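Bimanual cell, pre-run check – Prornbridge, August

1. Base plate and mounts. OK.
2. Cables. Purple pair hang in long loops across the table. Passed, with a sigh.

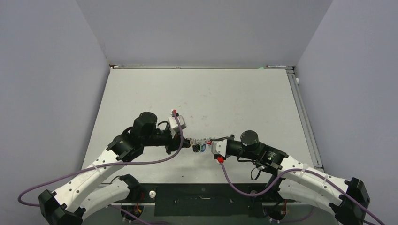
3. Tabletop. Smudges and specks. Wipe before the next block of 200 trials.
4. Handover, key tags. One gripper has the red tag, the other is reaching for the rest. The method calls this "structured clutter". My kitchen drawer is ahead of its time.

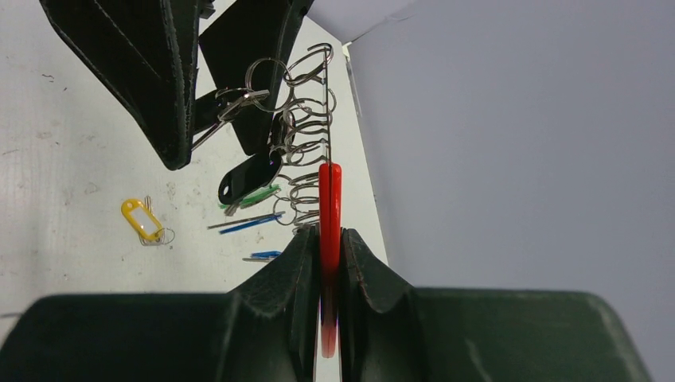

Nisha Katiyar
Finger scuffs noted, no action. Recheck Saturday.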